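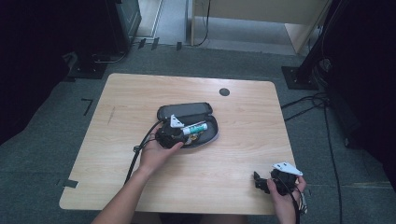

Bülent Ateş has spent most of this year comparing two handheld grippers for Tretach, and he begins with the cables. "People ask about grip force first," he says. "I ask where the cord goes when you turn your wrist." Both units are tethered, and the cord changes how each one sits in the hand. His current bench task uses a black zippered eyeglasses case, open on the table, with a glue stick lying in the lower shell. The operator holds one gripper in each hand, each with a white bracket fixed to it.

The task was chosen for its awkward geometry. A hinged lid moves when touched, and the shell leaves little clearance for the fingers. "A block on a flat surface tells you almost nothing," Ateş says. "Every gripper we have will pick up a block."

The two candidates are known in the lab as the Gambridge and the Çınar. The Gambridge has the stiffer fingers and the shorter travel. The Çınar opens wider but flexes near the tips, and its position reading drifts when the fingers are loaded from the side. Ateş ran 100 trials with each, using the same operator and the same starting layout. The Gambridge completed 80 without a regrasp. He won't give the Çınar figure until the side-load trials have been repeated with a new set of tips.

He is more forthcoming about the controller. Both grippers report to a Ristier board, which logs finger position and a time stamp. An early firmware build dropped readings whenever both hands closed at once – a fault that took eight days to trace. "We blamed the connectors. We replaced the connectors. It was a buffer."

Bracket stiffness came next. A small amount of play at the mount shows up as a much larger error at the fingertip, so the screws are now checked at the start of each session. Ateş would like a lighter bracket as well, but says mass is a lower priority than repeatability.

Asked which unit he would order today, he names the Gambridge for small, rigid objects and declines to go further. Soft packaging is scheduled for December – bags first, then cloth pouches. "The wider opening should help there," he says. "I haven't measured it yet."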